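How to set up a tabletop pushing cell so that another lab can repeat your runs

Last updated in April

At Chiriac we run contact tasks with one arm and a single rod: pushing, sorting, separating. The tasks look simple, and for this reason people often skip the preparation. Then a second lab tries the same task and receives different numbers, and two weeks go to finding out why. We wrote these rules for our own use and for the partner site at Bikard. They are house rules. They do not replace the safety standard which is valid for your robot, and you must still do a risk assessment for your own cell.

What you need before you start

A table with a hole grid, a flat work board, a set of printed blocks, a rod tool with its collar, a torque wrench, a printed run sheet, and the current release of Ultik (our logging program). Two persons are better than one for the first setup. Later, one is enough.

Step 1. Fix the board

Choose one hole of the table as the origin and write its row and column on the run sheet. Put the board square to the grid and block it on two sides, so that it cannot walk away when the rod drags over it. Press on each corner with a finger. If a corner moves up, put a shim under it now and not after the first series.

Do not use double-sided tape alone. It holds in the morning, and by the afternoon the board has moved by a few millimeters – enough to spoil a whole series.

Step 2. Mount the rod and measure it

Tighten the collar to the value on its data card. Measure the distance from the flange to the tip of the rod, three times, and enter the middle value in the tool settings. Do this again after every tool change and after every collision, also a light one.

The tip must be round. A rod with a sharp edge cuts into the wood, and it catches the blocks differently depending on which side of the rod touches them.

Step 3. Set the limits

Set the lowest tip height in the safety controller, not only in your script. A script can be edited by everybody who has the password. We also limit the speed to 100 mm per second for all pushing tasks, including the travel between two pushes. If you need more, write a new risk assessment first.

Check that the cables above the tool have slack in every position that the task can reach. Move the arm by hand to the four corners of the board and look up, not down.

Step 4. Place the blocks

Use the layout file that belongs to the run, and place the blocks from the far side to the near side, so that your sleeve does not touch what you already placed. Blocks of the same color may have different shapes, so always write both in the sheet: "blue cube", "green cylinder", never only "blue" or "green". For cluster tasks, keep a part of the board free. The arm needs a place to push to.

When the rod starts inside a cluster, lower it first to the start height with the board empty, note the position, lift it, and only then build the cluster. If you lower it between blocks which already stand there, you will sooner or later come down on one of them.
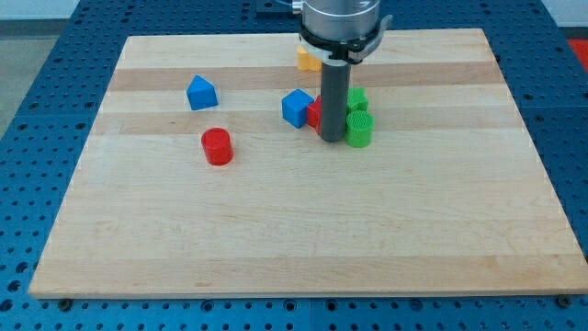
Step 5. Do a dry pass

Run the complete path with the tip raised above the tallest block. Keep one hand at the stop button for the whole pass. Watch the joints as well as the tip, because the elbow can come near to the edge of the table when the rod works on the far side.

Step 6. Record the series

One series is 100 runs. Do not stop early when the results look good, and do not add runs when they look bad. If a run must be thrown away, keep the log and write the reason from the fixed list: block fell over, block left the board, protective stop, operator error. "Strange" is not a reason.

Our old archive held 1,961 runs when we checked it against these rules. In 49 of them the rod length was missing from the sheet, and we could not use those for any comparison.

Step 7. Close the cell

Lift the arm to the park position, press the stop, and only after that put your hands on the board. Wipe the board with a dry cloth. Look at the blocks for worn edges and replace the complete set when one of them is damaged – a new block beside six old ones slides in another way. Sign the sheet and upload it in the same folder as the logs.

Questions about the layout files go to the Eltik mailing list. Please give the origin hole and the rod length in your first message.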